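首页 行业观察 访谈 家用设备 车间与仓储 往期 关于我们 搜索

收拾书桌这件事，机器还差多远

约这次采访之前，我给对方发过一份提纲，头一条是“家务机器人哪一年能买到”。他回信只有一行：这条先划掉，不然我不来。

他在设备验收这一行干了很多年，早年替工厂验流水线，后来验仓库里的分拣设备，这几年找上门的大多是做机器人的公司，或者打算买机器人的公司。按他的要求，文中不写姓名，也不写他现在的东家。我们在他办公室楼下的面馆坐了一个下午，他把手机扣在桌上，中间只接过一次电话。

“我不是反对这个东西，”他先声明，“我是反对拿视频当合同。你给我看一段三十秒的片子，叠衣服、倒水、放书，我都信，片子没造假。可我签字验收，验的是第二天、第三天，是换了一个班组的人来操作以后，还能不能干。这两件事中间隔着一大截，销售喜欢把这一截说成‘工程细节’。”

我问他，这一截到底是什么。

他讲了一家叫 Edell 的小厂。厂子做五金配件，车间末端有个活，是把装好的小盒子放进周转箱，一箱码满，推走，再来一箱。老板看中了一台双臂的机器，试用期谈的是一个月。

“头一个星期好得很，老板给我打电话，声音都不一样了。第二个星期，盒子的供应商换了一批纸，表面滑一点，就滑那么一点，人手上根本感觉不出来。机器开始掉盒子。掉一个，停，等人来捡，按一下复位，再走。原来站在那儿码箱子的工人没撤走，改成站在那儿等着按复位。你说这算自动化了没有？工资一分没省，工人还嫌无聊。”

后来呢？

“后来退了。厂家态度不错，说回去补数据。我相信他们补了，可 Edell 没等。”

他喝了口汤，又说这种事他不觉得丢人，丢人的是合同里没写。现在他替买方看合同，会要求把“人工介入一次”单独算成一个数，每班记下来，谁按的，按之前机器卡在什么姿势。有的厂家听到这条就不太愿意往下谈了。

话题转到家里。他说家里比车间难，难处恰恰在于那些活看上去太简单。扫地不说了，扫地那种圆盘能卖，是因为它把事情缩到了只剩地面。真正的家务，大半是“把东西放回去”：碗放回碗架，衣服放回柜子，书放回该在的地方。

“放回去这三个字，你拆开看看。它得知道这是什么，该回哪儿，从哪儿下手拿，拿起来以后是什么朝向，到了地方朝向对不对，不对怎么在手里转过来。小孩子五六岁就会了，所以大人觉得这不叫本事。”

他特别爱拿书举例。书这东西不算软也不算硬，封面一翻就开，平放在桌上的时候，薄的那种手指几乎插不进去。往文件架里插又是另一回事，格子就那么宽，书脚要先对准，歪一点就顶在隔板上。架子本身又轻，一顶就跑。

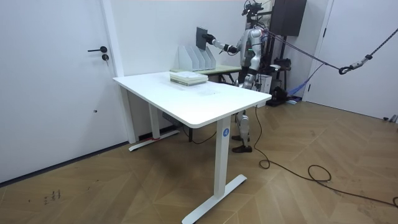
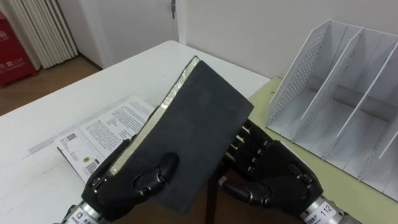
两张都是往白色文件架里收书的活：前一张，深灰色的那本已经被一只手竖着举到架子上方；后一张，书还在两只手里，斜着。

“你注意两只手这个问题，”他说，“人收一本书，大多数时候一只手就够了，另一只手端着茶。机器常常要用两只手，先捧住，再调，再换到一只手上。换手是最容易出事的地方，因为那一下子两只手都抓着，又都没抓牢。五个手指头的手，看着像人，可我们手指上的那种感觉，它有多少？有的手有一点，有的手基本没有，全靠看。靠看就有一个麻烦，手自己把东西挡住了。”

我说，可是它确实能拿起来。

“能拿起来。我没说不能。我刚入行那会儿，这种形状的手能把一本书拿住不掉，够写一篇文章的。进步是真的，我不抬杠。我抬的是另一个杠：拿得起来和你愿意花钱请它干，是两回事。”

他给我算了一笔账。算之前先说明，数字是他自己过去验收时记的，只代表那一台机器、那一个房间，别拿去比别家。那次是在一个叫 Pondbridge 的样板间，开发商想在里面摆一台会收拾书房的机器，给看房的人演示。他去做摸底，让机器从桌上拿一本书，放进文件架，算一次。一共做了156次，中途不许换书架的位置，但书可以随便摆。

“放进去，并且放进去以后书是站着的，110次。”

听起来不错，我说，七成。

“七成。那你想想剩下那些是什么。有的是没拿起来，这种最好，东西还在桌上，什么也没坏。有的是拿起来了，插偏了，顶着架子往后推，架子推到桌边。有的是放进去了，书滑下来趴着。最讨厌的是最后一种，它认为自己放好了。它转身去拿下一本，往那个已经堵住的格子里又插。你要是在旁边，你会伸手。你不在旁边呢？买家务机器人，不就是图一个不在旁边吗？”

开发商最后还是摆了，演示的时候只放一本书，位置固定，讲解员站在边上。他说他把这件事写进了报告，至于人家怎么用报告，他管不着。

我提到市面上流行的说法：机器学得很快，今天七成，明年九成，后年就是九成九。他摇头，说从七成到九成他信，从九成往上，每一步都比前一步贵。他见过一家仓库，叫 Takeda，货架上的东西规规矩矩，盒子尺寸就那么几种，灯光、地面全按机器的喜好改过。设备进场以后，出错的次数一路往下掉，掉到某个地方就不动了，磨了大半年还是不动。

“剩下的那些错，没有一个是一样的。今天是胶带翘起来反光，明天是有人把外套搭在货架上，后天是标签贴反了。你没法一条一条去教。仓库还能贴张告示，不许搭外套。你在家里给谁贴告示？”

那么仓库最后划算吗？

“划算，勉强划算，因为它夜里也开。那家一个夜班要走900箱，机器走其中好搬的，人走难搬的，账是这么平的。我对外面讲过好几次，机器在 Takeda 站住脚，功劳有一半归那个排班的人，是他把好搬和难搬的分开了。厂家的宣传册上当然没有排班的人。”

他对“人形”两个字没有好感，也谈不上敌意。常见的理由是，家是给人造的，机器做成人的样子，什么都够得着。他觉得这话有道理，只是说的人很少接着往下讲：人的样子也意味着会倒。两条腿的东西在屋里走，身边有老人，有猫，有桌角。他去看过不少试验室，人形的机器背后多半吊着一根安全绳，他认为这根绳子吊得对，搞研究就应该吊着。

“我只问一句，进了你家，绳子挂哪儿？”

他说有一次当面问过一位做销售的，对方讲，到那时候就不需要绳子了。他追问“到那时候”是什么时候，对方给他递了一张名片。

为了不让这篇访谈变成一个人发牢骚，我请他说一件机器干得确实好的事。他想了挺久，说了两件。

一件在 Stadetlow，一家给旅馆洗床单的洗衣厂。展平、折叠的那一段早就是机器在做，又大又笨，没有手，也没有头，就是滚筒和夹子，干得比谁都好。人只管把床单的两个角找出来，喂进去。“找角”这一步，前后来过几拨人要用机械臂替掉，有一拨做成了，速度比女工慢，但是能一直做，厂里就把它放在活少的那条线上，一直用到现在。

“厂长跟我说，他不关心它像不像人，他关心它坏了以后，厂里的电工能不能修。能修。这一点比什么都重要。”

另一件小得多，是他自己家里的洗碗机。他讲这个的时候有点得意，说洗碗机就是家务机器人，只不过大家用惯了，不肯这么叫。它聪明就聪明在把最难的两步留给了人：放进去，拿出来。

我说，可现在大家想做的，正是这两步。

“对，所以难嘛。”

他承认自己也有看走眼的时候。六年前有人跟他讲，机器可以跟着人的示范学，做上几百遍就会，他当时在会上说这是胡闹，还写进了意见里。后来他见到了，会，至少在同一张桌子上会。那份意见他留着，夹在抽屉里，没扔。

“所以你问我哪一年，我不答。答早了是骗人，答晚了是抬杠。我六年前就抬错了一回。”

那换个问法。我问他，什么情况下，他会同意给自己父母家里放一台。

这回他没有绕。他说了几个条件，掰着手指头说的。坏的时候要坏得老实，停在原地，不要自作主张再试一次。停下来以后，一个八十岁的人能用一只手把它推开。它得肯说“我不会”，而且要在动手之前说。做成率他倒没有开很高的价，他说收拾书桌这种事，做不成就不做，书摊在那里又不会饿死。

“最怕的是100次里它99次都对，你就信它了。剩下那一次它手里端的是一锅汤。”

我说现在演示里端汤的不多。

“你去想想为什么不多。”

他又补充了一条，关于谁在后面看着。有些演示是有人在另一个房间遥控的，厂家有时候说，有时候用小字说。他不反对遥控，他觉得遥控也许是眼下最实在的办法，只是得讲明白：你买的那个钟点里，是机器在干活，还是一个拿时薪的人戴着头盔在干活。后一种情况，家里等于进来了一个陌生人，只是这个人没换鞋。他替买方看过两份这样的合同，写录像存多久的那一页，都比写故障赔付的那一页短。

电话就是这时候响的。他听了几句，说“先断电，别复位，等我看了再说”，挂了，把手机又扣回桌上。我问是不是出事了，他说没有，是一台码垛的设备，手抬在半空不肯下来，底下的人急着交班。

“你看，”他说，“跟 Edell 一样，还是得有个人去按。”

六月他要去看一台新的，厂家说能自己收拾整间书房，连地上的也捡。他已经提了要求，书由他带，当天早上才拿出来，里面会有一本缺了封面的字典，几本薄得像纸片的练习册，还有一本用塑料皮包着的旧地图。厂家还没有回复他同不同意。

面馆要打烊了，他起身把两只碗摞在一起，筷子横在上面，端到了收碗的台子上。

（本文根据录音整理，经受访者看过，删去了两处涉及在谈项目的内容。）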